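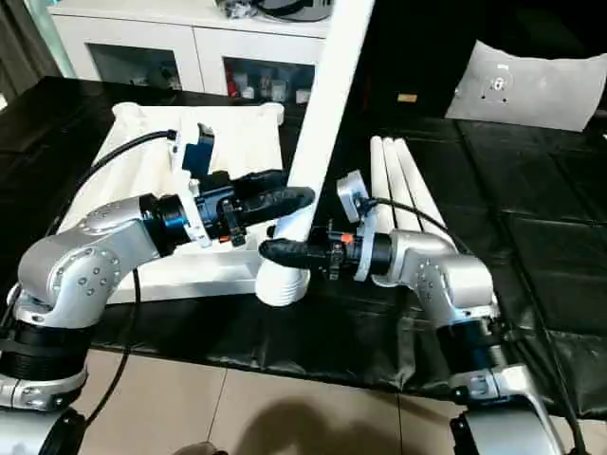 **Ticket 242 - Booking calendar shows wrong hours, Preltdale site**
Status: open (reopened)
Opened: May 13, 2024

Customers at Preltdale are offered pickup slots one hour before the doors open. The other sites on the same Arkach plan look fine. Vendor support says it is "a browser cache issue." I doubt it, but I cleared the cache.

**Tried so far**

- Cleared cache, signed out, signed back in. Same wrong hours.
- Opened the booking page on a phone with the wifi off. Same wrong hours, so I'd like the cache theory retired.
- Checked the site's time zone in Arkach. It is set correctly, or at least the menu says so.
- Saved the time zone again without changing it, as support asked. No difference.
- Made 3 test bookings. All 3 landed in the calendar an hour early, and the confirmation emails repeated the wrong time.

**Vendor reply**

They closed the ticket as "resolved by update." I made another test booking after the update and it was an hour early too. Reopened. I asked which update and what it changed, and got a link to the general help page.

**Where I think it is**

Preltdale was copied over from the old Drumerer calendar in October, before the clocks changed. My guess is that the import stored a fixed offset and the time zone menu doesn't touch it. The Gebreyes site was set up by hand and has never done this. That isn't proof, but it fits better than the cache.

**Workaround**

Opening time in the booking rules is now entered an hour late. It looks wrong on the settings page - please leave it alone. Reminder emails still go out with the bad time, so I turned them off for Preltdale.

**Waiting on**

- Vendor to confirm what offset is stored for the imported calendar. Asked for the raw value, no screenshots of the menu.
- Permission to delete the calendar and rebuild it by hand if there's no answer in 5 working days.

Do not close this until a test booking shows the right hour with the workaround removed.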